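Table day, finally

So the tablecloth came. Ordered it in March, forgot about it, then there it was on the step in a squashed Resetti bag. Navy and off-white patchwork, stripes and those wave arc things going every direction. I love it. Louder than I thought it would be from the listing but I love it.

Size was the big worry. Our round table is 90 cm across and the shop only had one size that looked even close. Washed it on cool, hung it over the door, ironed it badly (gave up after 9 minutes). Good enough. The creases drop out on their own, mostly.

Next job was the sticks. I have so many thin wooden sticks. Bought a pack of 80 from Konport for a kids party ages ago, then another pack of 50 becuase I couldn't find the first. Now I have both and they live all over the kitchen. In the fork drawer. Behind the toaster. One in my coat pocket, point up, ouch.

Plan was simple. Everything out on the new cloth, decide what stays, put it in something that stands up so I stop stabbing myself.

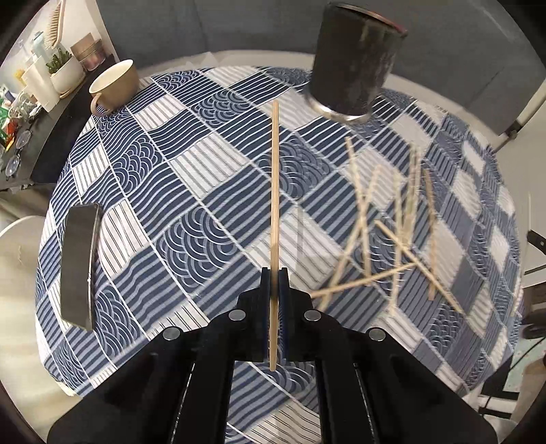
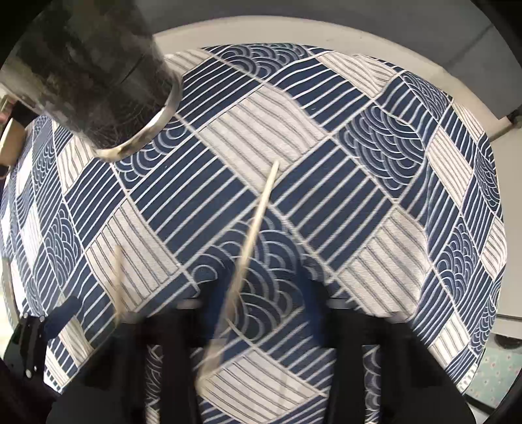
Pale sticks on all that navy, and a bit of dark metal in the second one.

Anyway. Things I learned. Pale wood on the navy patches, easy to spot. Pale wood on the off-white striped patches, forget it, I put my hand down on one twice. Also if you sort anything on a busy pattern do it in daylight, I started after dinner and my eyes went funny.

Bent ones went in the compost. Same for anything with a split end. The rest get to stay, standing up, near the stove, and I'm not buying more until they're gone. Kebabs all summer I guess??

Still want a set of napkins to go with the cloth. Delorme has plain navy ones but the shipping is silly. Might just cut up an old sheet and hem it, if I can find the bobbin case, wich is another drawer and another post.

If anyone has got candle wax out of a printed cotton cloth let me know. Asking early. Dinner's on, gotta go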